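Akberg deployment extension – speaker notes
January 17, 2022

Slide 1. Start with the decision. The government is keeping its training mission in Akberg for another two years. The present mandate runs out in May. The ceiling stays at 2,000 personnel, all ranks.

Slide 2. What changes. Infantry training moves from the coast to the camp at Tusier. The field hospital stays where it is. The 40 engineers now at Brotora come home and are not replaced. Pause here, as most questions last time were on the engineers.

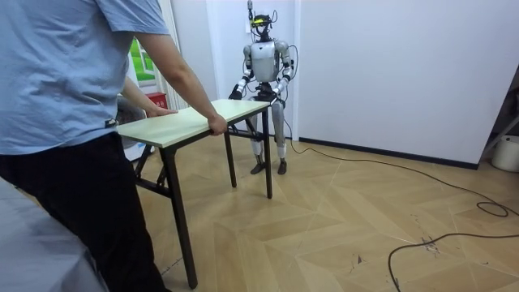

Slide 3. Numbers on the ground. The last return showed 952 deployed, well under the ceiling. Say clearly that the ceiling is a limit and there is no plan to fill it. If asked about special forces, refer to the minister's statement and move on.

Slide 4. Cost. No figure until the supplementary estimates are published. Do not guess. Transport is the largest item – mostly the air link through Cui, which is under a separate contract.

Slide 5. Parliament. A debate is expected, but the rules do not require a vote. The opposition wants a review halfway through. The ministry has not replied to that yet.

Leave the map up for questions. Tusier is marked in the wrong place on the printed handout, so use the one on screen.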